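Mestgate Allotment Society – minutes of the February meeting

Hello all, Viola Santoro here, taking the minutes again as I was the one with a working pen. Gemma Lombardi chaired. We got going at 7:10 pm, ten minutes behind, as half of us were still talking about the frost.

Last month's minutes were read and agreed, apart from my spelling of Illow Lane, which I had down with one L the whole way through. Sorry! Fixed now.

Water. This took up most of the evening. The pipe along the top path has split again by the plum trees, and Gemma had two quotes to read out. Parisi would replace the full run for $3000, and the other firm would patch the split for $893 but wouldn't promise it past next winter. I said I'd sooner pay once and be done with it, and quite a few of you agreed with me (thank you). The worry is that the whole lot would come out of the shed fund. We voted and the full replacement won, with 4 against. Gemma will call Parisi and ask if they can start before the potatoes go in.
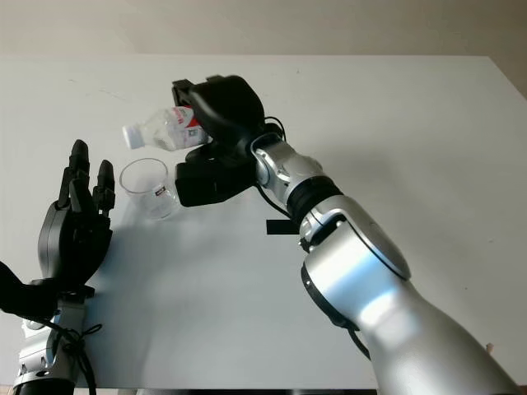

Until the new pipe is in, the top taps stay off and everyone up there is welcome to fill cans from the bottom tank. Please put the lid back on. I fished a very sad glove out of it last week and I'd like that to be the only one.

Plot rents. No change this year, hooray. Gemma wants them in by the end of the month, and checks are fine. If you pay cash, put your plot number on the envelope – I have one from last year that I still can't match to anybody.

Seed swap. We're having it in the hall again, from 10 am, and I'm bringing the Sudden beans I went on about all summer. They came up fast and cropped till October, and I have far too many saved. Labels on everything please, with the year if you know it. We talked for a good while about whether tubers count as seeds and decided they do.

Compost. The delivery was dumped across the gate last time and I had to climb over it in my good shoes. Gemma has asked the driver to use the Illow Lane side. She'll be there to wave him in.

Any other business. The path by the bee plot is very muddy and we'd love some wood chips if anyone knows a tree cutter. The lock on the tool shed needs a firm upward shove before the key will turn. I've offered to oil it.

We finished at 8:45 pm and stacked the chairs. Next meeting is in March, same hall, and it's Gemma's turn to bring the cookies.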